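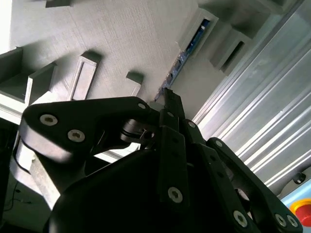 Rania Awwad reckoned we should skip the camera altogether and teach every position by hand, because a PC case doesn't move once you've put it down. We tried that in August and it got us part of the way. The trouble is that "put it down" is never quite the same twice, and a memory slot doesn't forgive much.

So my half of the project (we called it Clukotis, don't ask) became a search method. The arm goes to where it thinks the slot is, comes down gently, and if the force reading looks wrong it backs off and tries again in a small spiral.

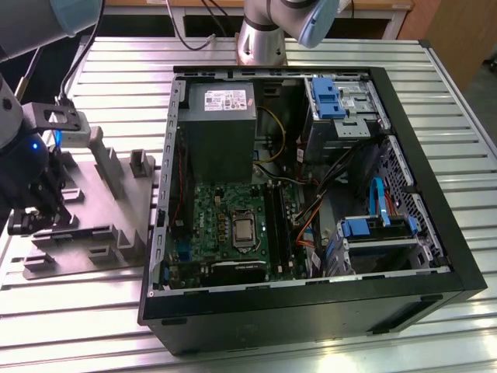
Why not just push harder? A board flexes, and once it flexes the force reading tells you very little.

I ran 109 attempts with the spiral switched on and 100 without, and logged 1,334 separate contacts along the way — far more than I'd planned to sort through!

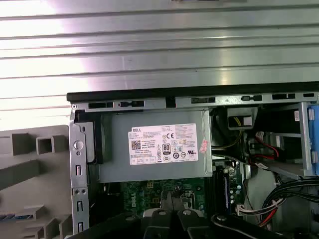
Most of those contacts were dull ones, the tips brushing a latch or a cable on the way in. Rawan Harb wrote a little filter to throw them out, which left me 404 to label by hand over one long weekend. The spiral helped most when the case was slightly turned, and hardly at all when the module was tilted in the grip.

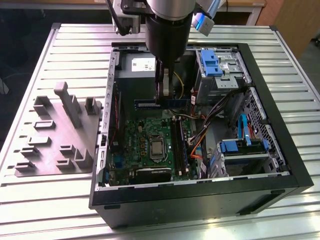
Fig. 4: RAM module held above the board, Dell tower.

Tilt is what I'd work on next, probably with a second look from the wrist camera before coming down.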